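Using Your Computer at Work: Unit 6
Starting, stopping and signing out
Tutor: Ehab Hamdy

Before you begin, save anything you have open. You will be restarting your machine during the second exercise and unsaved work will be lost. If you missed Unit 5, read the pages on user accounts first.

6.1 What the power commands do

Most desktop systems offer the same small set of commands, although the wording differs between versions.

Lock hides your work behind the sign-in screen. Your programs keep running. Use it whenever you leave your desk.

Sign out closes your programs and ends your session, but the computer stays on for the next person. On the shared machines in the Gendmont room this is the one you want at the end of a class.

Sleep keeps your open work in memory and turns off most of the hardware. It uses a little power. If a laptop's battery runs flat while it is asleep, unsaved work may go.

Hibernate copies the contents of memory to the disk and then switches off. It takes longer to come back than sleep does. Some machines do not show it in the menu until it has been turned on in the power settings.

Shut down closes everything and turns the power off.

Restart closes everything, then starts the system again from the beginning. Many updates need a restart to finish installing. 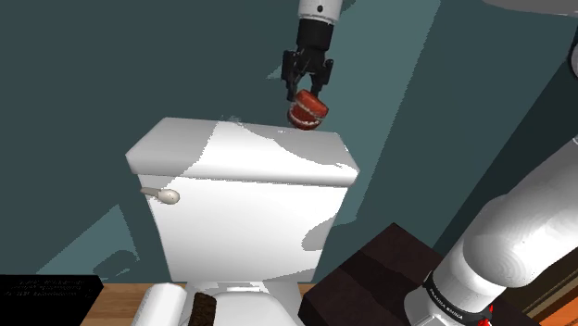
Simulated gripper holding a set of toy chattering teeth above a toilet tank lid.

6.2 Shut down and restart are different

Students often assume that shutting down and switching on again gives the same result as a restart. On many recent machines it doesn't. A feature usually called fast startup saves part of the system to disk at shutdown and reloads it next time, so a driver that was misbehaving yesterday may still be misbehaving this morning. A restart loads the system afresh. If the help desk asks you to restart, choose Restart from the menu.

Holding in the power button is a last resort. Try these first, in this order:

1. Wait two minutes. The disk may be busy.
2. Press Ctrl, Alt and Delete together. If a menu appears, use the power icon in the corner of the screen.
3. Open the task manager and end the program that has stopped responding.
4. Hold the power button until the machine goes off, wait a few seconds, then switch on.

6.3 Keyboard routes

You can reach the power commands without the mouse. In Windows, click an empty part of the desktop and press Alt and F4 to get a box with a drop-down list. Check which window is selected before you press the keys, or you will close that window instead. The Windows key with L locks the screen straight away.

Exercise A. Lock your machine and unlock it again, using only the keyboard.

Exercise B. Restart from the desktop using Alt and F4. Write down how long it takes until you can type in a new document.

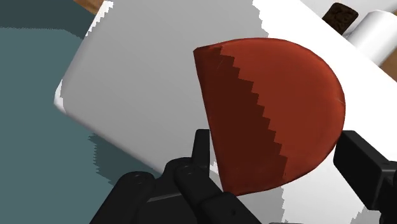
Rallumcombe, February

Changes to the room machines

The computers in the Abubakar room have been moved to the new Zovum sign-in page. Your user name stays the same. The first sign-in will be slow while your profile is copied across, and the screen may be blank for part of that time. Leave it alone until the desktop appears.

Profiles are now limited to 200 MB, not counting your documents folder. If you go over, you will see a warning when you sign out. Clear your downloads and empty the recycle bin, then try again.

Machines left idle for 14 minutes will lock. Only the person signed in can unlock them, so please sign out when you go.

For next time

Finish both exercises and bring your timing from Exercise B. Read the pages on updates in Unit 7, up to the part about choosing active hours. Questions about passwords go to the help desk on extension 391.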